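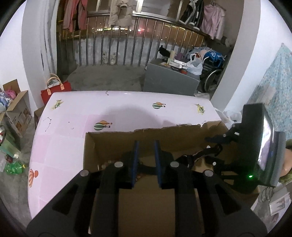 The Skorngate Choral Society had been arguing about its missing overture for eleven years before Pascal Rey moved to the town, and he was told about it on his first evening, before he was told where to hang his coat. The overture was by Górecki. He made the mistake of looking impressed. Not that Górecki, said the woman with the register, a different one, a dentist, who had lived over the chemist's and written music between patients. His widow had left his papers to the society in a large brown cardboard box with one side torn ragged along the top, and the box had been passed from member to member ever since, like a cold. By October it was Pascal's turn.

He put it on the table in his flat and did nothing about it for a fortnight. He ate his dinners standing at the counter. When at last he sat down to it he found dental invoices, a great many of them, and under the invoices a bundle of letters from a hotel in Zamora, all of them about an umbrella.

The dentist had left the umbrella there on his honeymoon. The hotel regretted that it had not been found. The dentist described it again, at greater length. The hotel regretted more briefly. By the ninth letter the manager had begun signing with his first name, and by the fourteenth he was asking after Mrs Górecki's knee.

"Any music?" said Wojciech Lis at the next rehearsal. Wojciech sang bass and had given the box house room for three years.

"Not so far. Did you read the letters?"

"What letters?"

"What did you do with it for three years?"

Wojciech thought about this. "I had the television on it," he said.

Pascal went back to the letters. He had meant to skim. The umbrella had by now been sighted twice, once in the hands of a priest, and the manager had written to the bishop. The dentist, for his part, had sent a drawing of the handle, a duck's head, with the beak marked up like a molar. There was a quarrel over the spelling of the manager's daughter's name, which lasted two winters and was settled with a ham.

On the back of letter twenty-six, in pencil, were five lines ruled by hand and some notes on them. Pascal could not read music especially well — he had joined the tenors for the company and because they were short — but he picked it out on the piano in the church hall with one finger while the others were putting their scarves on. It was slow and rather silly. It went up where you expected it to go down, waited, and then came down as though it had remembered something in another room.

"What's that?" said the woman with the register.

"I think it's about an umbrella," said Pascal.

There was a silence of the sort the society never managed in a rest.

"We've told people it's an overture," she said. "It was in the Kullden programme. It said forty minutes, with brass."

"Well, there's this much of it." He played it again. It lasted as long as it takes to button a coat, and Wojciech, who had been buttoning his, stopped at the collar and hummed the bottom line, which wasn't written down.

They argued until the hall lights were switched off, and then in the porch. One party held that the rest was surely in the loft of the chemist's. The other held that a thing could be kept short out of respect. Pascal was asked to look through the box again, more carefully, and he said he would.

He had one letter left to read, in fact. He opened it at home, with his shoes still on. The manager was delighted to inform his dear friend that the umbrella had been found behind the boiler, in perfect condition, and would be sent on at once. Across the foot of it the dentist had written his reply in draft, crossed it out, and written it again. Please keep it there, it said. We shall come for it in September.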